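The Cushion

On Sunday the building of Bremoment was quiet, and Ehsan Kordestani came in at 7 with his own tea in a flask. He liked to work when the telephone in the front room was not ringing. The heating had a slow start in the morning, but he had worn his white shirt and his short trousers anyway, as the rule for that week was light clothes.

The list from Hindbridge said: chair, cushion, 30 examples. It did not say more. Hindbridge was the customer, and the people there wrote short lists. In the first month Ehsan had sent them many questions, and they had answered each one with the words "as a person would do it at home". So now he asked himself at every task how a person would do it at home.

He thought about his mother. She never put a cushion on a chair in one movement. She put it down, looked at it, and then she pulled it a little, first to her, then away. After this she struck it with her flat hand. He could not strike anything with the grippers, but the pulling he could do.

His counter was at 594 when he began. This was the number for all his examples since he joined, the cups, the towels, the drawers which did not want to close. Sutter, the name they had given to the learning system, had seen all of them. In the evenings it studied, and on Mondays somebody sent round a chart which showed how well it had studied. Ehsan looked at the chart in the same way he used to look at the school reports of his daughter, quickly at first and then for a long time.

The first 3 examples he threw away. In one he had dropped the cushion, in one he had sneezed, and in the third he had stood still too long, thinking. The software, Jemix, asked him each time for a reason. It offered a small menu, and "thinking" was not in the menu. He chose "other".

After this it went well. He squeezed with the right hand, lifted, turned, laid down, and let go. Then he pulled the edge with the left. He tried not to do it always in the same manner, because a learner who sees one manner only will be lost when the chair stands differently. So he moved the chair a little. He came to it from the window side, and then from the door side. Once he put the cushion down badly on purpose and corrected it, and he felt ashamed, as if he had told a small lie to a child.

At the twelfth example he drank his tea. It had become too strong. He wondered if Sutter would one day lay a cushion in a house he had never visited, and if it would pull first towards itself and then away. Nobody in that house would know about his mother. She herself would say that it was nonsense to teach a machine such a thing — and then she would ask if it had learned it properly.

He closed the flask and took the grippers again. "Thirteen," he said, although the microphone was not on.
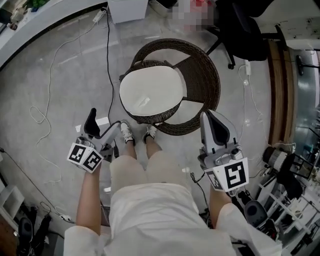 His voice sounded strange to him in the quiet building, so he said the next number only in his head. By fourteen he had found again the small pull to the left, and he went on.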